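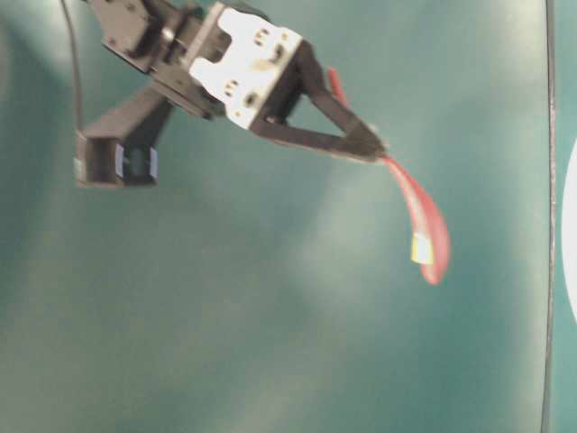

Fig. 1. Pale patches on a teal-green surface.

Home | Guides | Lighting | Workbench | Index

Reducing Glare on a Work Surface
Szabolcs Hegyi

Glare on a bench comes from a light source reflected toward the eye. Matte coverings spread the reflection over a larger area but do not remove it. The procedure below applies to any flat work surface under overhead lighting. It requires a hand mirror, masking tape, a tape measure and one adjustable lamp.

1. Find the source. Sit or stand in the normal working position. Lay the mirror flat on the brightest part of the surface and look into it. Whatever fixture appears in the mirror is the one to correct. Mark the spot with tape and repeat at each corner.

2. Turn off all fixtures, then turn them on one at a time. Note which ones add a bright area at the tape marks. Windows are treated as fixtures: close the blind, check, open the blind, check again.

3. Move the surface before moving the lights. A shift of 15 inches is often enough to push the reflection past the far edge. Check the marks with the mirror after each move.
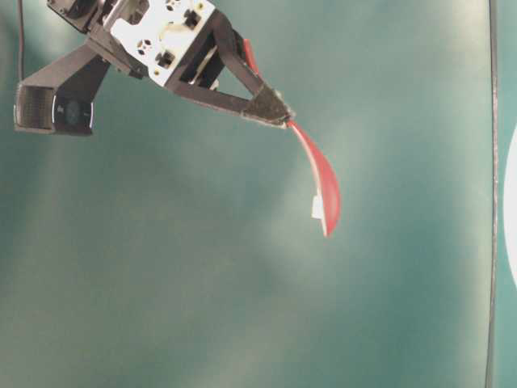
Workshop Guides, No. 2, p. 76

4. If the surface cannot be moved, fit a diffuser below the fixture. The Trostel clip-on panel fits most tube housings. Leave an air gap between panel and tube, and follow the fixture maker's limit on lamp wattage. Do not tape paper or fabric to a fixture.

5. Set the task lamp to one side, opposite the writing hand, with the lower edge of the shade below eye level. Aim it across the work. A lamp placed straight ahead reflects directly back at the user.

6. Check the covering. Vinyl and lacquer reflect more sharply than felt or uncoated cloth. A mid-tone color is easier to work on than white or black — white raises overall brightness, black shows every highlight.

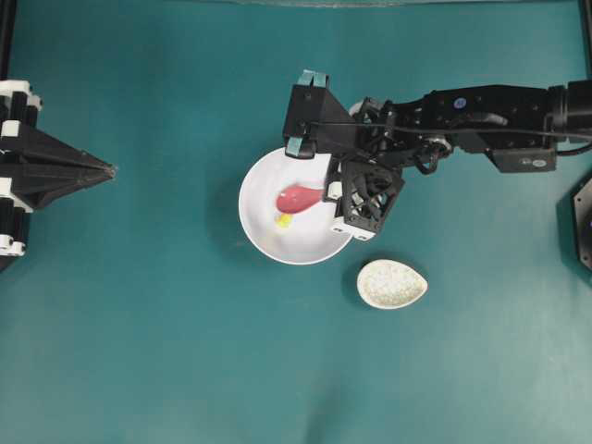 Fig. 2. Glossy white bowl on a matte surface.

7. Test with a glossy object. Glazed dishes and glass show small highlights that a matte covering hides. Turn the object slowly and watch for a highlight that covers the detail you need to see. Adjust the lamp angle and test again. 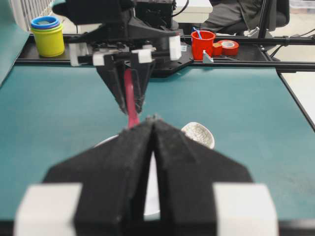
8. Record the settings. Write down the lamp position, arm angle and blind position, and keep the sheet near the switch. Repeat step 1 in April and again in fall, when the sun angle has changed.

Corrections to Csenge Kun, Brarnden Workshop Guides
© September 2023 Brarnden | Contact | Back to top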